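Minutes of the Meeting on the Use of the Shared Office, Keskinen House
December 23, 2020
Kept by the secretary of the office group

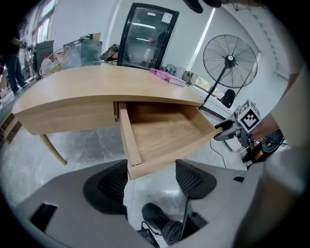 The desk with its center drawer open and empty, the glass-door refrigerator and the standing fan behind it.

Present: members of the office group, and for item 4 also the representative of Flaltel. Two members sent a message that they cannot come. The quorum was reached.

1. Opening and agenda

The chair opened the meeting and read the agenda. One member asked to move the question of the refrigerator before the question of the desk. The chair answered that the desk has waited since the last meeting and should stay first. The agenda was accepted without change.

2. Minutes of the previous meeting

The minutes were accepted with one correction. In the item about the keys it was written that the spare key is kept by Clumelano. It should say that the spare key is kept at the front office, and Clumelano has only the key of the storage room.

3. The wooden desk and its drawers

The desk came to us from Trutetti when they gave up their rooms upstairs. At the last meeting it was decided that the drawers should be emptied before anybody discusses who will use the desk. The center drawer is now empty. It was reported that most of the papers in it were old delivery notes and went to recycling. Two envelopes addressed to Trutetti were given back to them.

The members discussed what the center drawer is for. One opinion was that it should stay without an owner and hold only things that everybody uses, for example tape, scissors and the stamp. Another opinion was that a common drawer becomes full in one month and we will be in the same place as before. After some talk the first opinion had more support, on the condition that the drawer is looked through at the end of every quarter.

It was also asked if the desk can be turned so that its curved side faces the door. The group did not like this idea – the person sitting there would have the fan directly at the back. The desk stays where it is.

Decided: The center drawer is for common supplies. Private things found in it will be put on top of the desk, and the owner has one week to take them.

Decided: The desk will not be painted. The proposal for a darker color was withdrawn by the member who made it.

4. The refrigerator

The representative of Flaltel joined the meeting. The glass-door refrigerator belongs to Flaltel and we have it on a yearly agreement. The fee for the next year is 87 dollars, which is 20 dollars more than this year, when we paid 67. The representative explained that the new fee includes one service visit. A member asked if the visit can be done in the holiday time, when the office is quiet. The representative will check and write to the secretary.

There was a question about the light inside, and if it must be on all the time. The representative said that there is a switch for the light and it can be used freely, without effect on the cooling. It was agreed that the last person in the office turns the light off in the evening.

Everything in the refrigerator should carry a name and a date. Food without a name will be removed before the holiday closing.

Decided: The agreement with Flaltel is continued for one year with the new fee.

The representative left the meeting after this item.

5. The standing fan

Two members wished to put the big fan in storage until the summer. Others said that they use it also in winter, to move the air when the windows have been open. The question was put to a vote, and the fan stays in the room by a small majority. It should be cleaned before the spring, and the grille must be taken off for this, so the cleaning will be done by somebody who has the right tool.

6. Things left on the desk and on the floor

The chair reminded that the desktop is a work surface and is not for storing. The pink box and the small bag beside it should be taken by their owners. The same was said about the backpack near the fan. Nobody at the meeting said that these are theirs, so a note will be sent to all users of the room.

Cables should not lie across the floor where people walk. A member offered to bring cable clips from home and was thanked for it.

7. Other matters

Clumelano asked if they may keep a few folding chairs in the storage room during January. There was no objection, but the way to the fuse box must stay free.

The waste paper is collected one day later than usual during the holidays.

Tasks
Note to all users about the things on the desk and the backpack – secretary
Signed agreement back to Flaltel – chair
List of common supplies for the center drawer – secretary, before the next meeting
Answer to Clumelano about the chairs – chair

The date of the next meeting will be sent by e-mail. The meeting was closed by the chair.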